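Wednesday, after lunch

OK, key day. I've been putting this off since September and today I finally cleared the whole bench and tipped everything out of the drawer, the coffee can and the two envelopes that say "misc" in three different handwritings. It made a horrible noise and Dalura room came over to ask if we were all right in here.

So, the state of things. Sorted them first by who made the lock, then gave up on that and sorted by door, which went much better. There are 19 keys I can put a name to and a sad little heap that I can't. The heap gets one more chance - I'll walk it around the building tomorrow morning before anybody has their coffee and try every door, cabinet and padlock I can find. Anything that still doesn't open something goes in the scrap tin. I mean it this time. (I said that in the spring too, I know.)

Cabinet keys: the Kyei cabinets all take the same key, so we need exactly 2 of those and we have way more. Kept the two that turn smoothly and bagged the rest. If you have one at home in a jacket pocket, keep it, I don't want it!

Padlocks: the one on the gas cage is stiff. Graphite helped a bit. Please don't put oil in it, it collects dust and then we're back where we started by winter. The one on the bike shed has a key that is bent, not much, but enough that you have to wiggle it, and one day it's going to snap off inside. Ordered a replacement cut from the good one. While I was at it I asked for a spare for the Curnunau store, which has been living on a single key this whole time and that makes me nervous.

Tags. I tried the paper ones with the metal rim and they look lovely for a week and then the ink rubs off on people's fingers. Tried the stamped ones next. Stamping takes forever and my 5 looks like an S, so door 5 is now door S as far as the tag is concerned. I may redo it. Colored caps are nice and quick but we ran out of colors people can tell apart, and Ju-won pointed out (that's me, talking to myself, it was a long afternoon) that green and the other green is not a system.

Where I've landed: little plain rings, one key to a ring, everything on one carrier that's too big to walk off in a pocket. The old carabiner was the real problem. Everybody clipped it to a belt loop and went home with it, and then the phone calls started. A thing with a proper handle feels silly to carry out to the parking lot, so I have high hopes.

I've also moved the hook. It used to be behind the door, so every time somebody opened the door the keys banged on the wall and there's a dent there the size of a walnut. New hook is next to the sign-out sheet, at shoulder height, two good screws into the stud. Tested it by hanging my backpack on it with the laptop in, and it held.
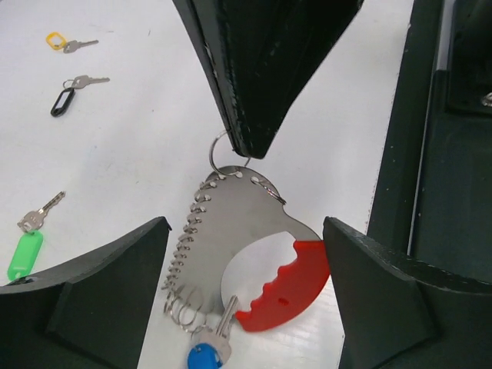 *Ju-won Cha*

The Ostico one is my favorite of the carriers I looked at. Flat metal plate with a big round hole in the middle, a red grip with finger grooves on the lower right, and all those small split rings running down the left side in their own holes. I like that the rings each get a hole, so you can take one key off without the others sliding all over the place. The big ring at the top is what goes on the hook.

What I don't love: small split rings are murder on fingernails. Use the blunt staple puller from my top drawer, slide the tooth in, push the key on, done. Put the staple puller back afterward, please.

Still to do:

- walk the mystery heap around the building
- load the keys in door order, store keys last
- restamp door 5 so it stops being door S
- write the 4 door codes on the card and put the card in the safe, NOT on the wall
- fill in that dent
- new sign-out sheet, the old one has somebody's grocery list on it

Coffee can is free if anyone wants it. It smells like pennies now.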